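Vornham, March. Notes from the textile open day, morning session.

The Runby building has two rooms open to visitors, with finishing on the ground floor and fabric handling upstairs. Jurgita Bite led the upstairs group. Her subject was printed furnishing fabric: how it creases, how folds are set, and what happens to a pattern when the cloth under it is not flat.

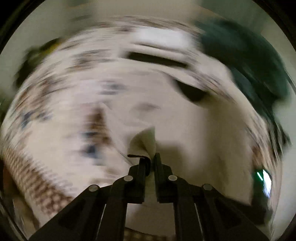
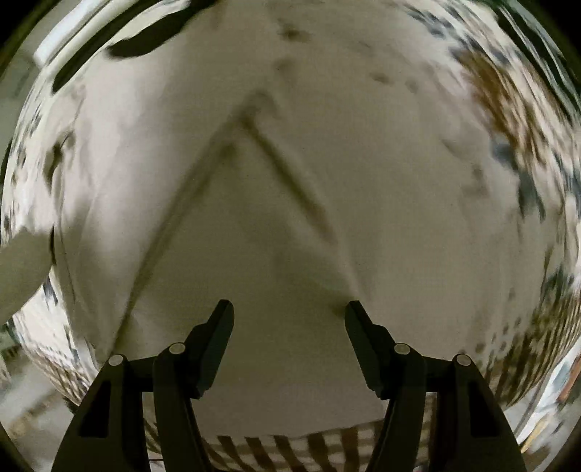

Creases in a plain area are judged by shadow alone. Over a print, the eye follows the pattern first and misses shallow folds. Bite's method is to check the plain ground before the printed areas, then repeat under side light. The house standard, Trelik, allows 2 mm of deviation at a fold line – tight for a soft cloth.

Beril Taşdemir covered storage. Rolled stock keeps better than folded stock, but rolls take more floor space, and the Araya warehouse holds more than 1,000 of them. Folded pieces are reopened and refolded on a different line every nine weeks. I asked whether the interval changes with fiber content. It does for linen blends, which are done sooner.

The finishing room was closed by the time our group came down. The printed handout covers steaming in two pages, without temperatures. Parking is at the rear, and the stairs are the only way up.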